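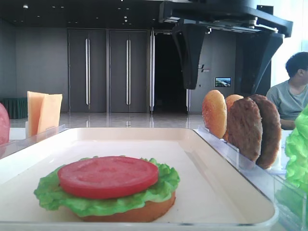
*bun, lettuce, tomato so far*

**Who else is still watching Titilayo Adeyemi on Irkley Mornings?**

**vellenfan16:** Just saw that she's hit 16 years on the show and I got a little weepy! I started watching when she was doing traffic from the Flasorholm bridge with that awful umbrella. Now she's co-anchor and still laughs at her own jokes. Anyone else been around that long?

**omid_k:** Nine years for me. She's great, but the show was better at 90 minutes. The second half is all cooking and celebrity birthdays now.

**isah_girl:** @omid_k hard disagree - the birthdays are my favorite part. And her interview with Valquíria Bezerra in June was the best thing they've aired in ages. She let her talk!

**omid_k:** OK, that one was good. But she got maybe six minutes, and then they cut to Yichen Fan judging a dog sweater contest.

**vellenfan16:** I loved the dog sweaters, sorry!! Did anyone catch the tribute reel? I missed the start because my kid needed a ride.

**nwachukwu_a:** They left out her whole weekend stint, which bugged me. She carried that desk alone for two winters. The old traffic clips were fun though.

**isah_girl:** Wait, was the umbrella in it?

**nwachukwu_a:** Twice. Inside out both times.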